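Plonusora Boards > Home and Money > Furniture

Thread: Refinishing a dark table, or just giving up

tmoz_pillai
I bought a secondhand table in April from a guy moving out of the Annamalai building. Forty dollars. It was a nice honey color and I wanted it dark, so I made it dark. Now it shows every crumb, every fingerprint and every place where a glass has ever been set down by a human being. I have wiped it twice today and I've only had breakfast.

Do I strip it and go back, or is there a finish that forgives people?

Josphat Shemweta
What did you put on top? If it's a matte topcoat, you built a fingerprint museum. Satin hides more. Scuff it with 324 grit, or whatever the nearest thing is that stores really carry, and put on two thin coats of Tindard satin.

tmoz_pillai
Matte. The man at the store called it "velvety." I should have left then.

skumex_fan_104
Don't strip it. I stripped one in a closed garage and had a headache until Tuesday. Dark gray is fine, you just need to lower your standards. Mine is charcoal and gets used for everything except eating.
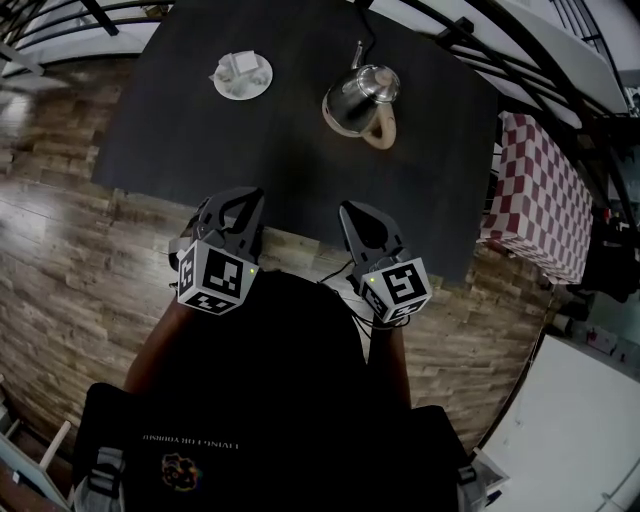

Pei-shan Chou disagrees with both of you, for the record. Satin over matte will look patchy unless the whole top gets sanded evenly, and a beginner will not sand it evenly. I didn't. Go back to the light color or buy a tablecloth.

Josphat Shemweta
A tablecloth is surrender.

Pei-shan Chou
A tablecloth is twelve dollars.

murali.f
Second vote for satin, but test the underside first. I skipped that on a desk and it came out the color of weak tea. Also, what's under the paint? If it's veneer, go easy, you get one mistake.

tmoz_pillai
It's veneer. I may have used up the mistake on one corner.

skumex_fan_104
Put a plant on the corner.

Pei-shan Chou
The plant pot will leave a ring.

tmoz_pillai
OK. Testing satin on the underside this weekend. If it goes badly I'll be asking which tablecloth.

Josphat Shemweta
Wait a full day between coats. The can says four hours and the can is lying.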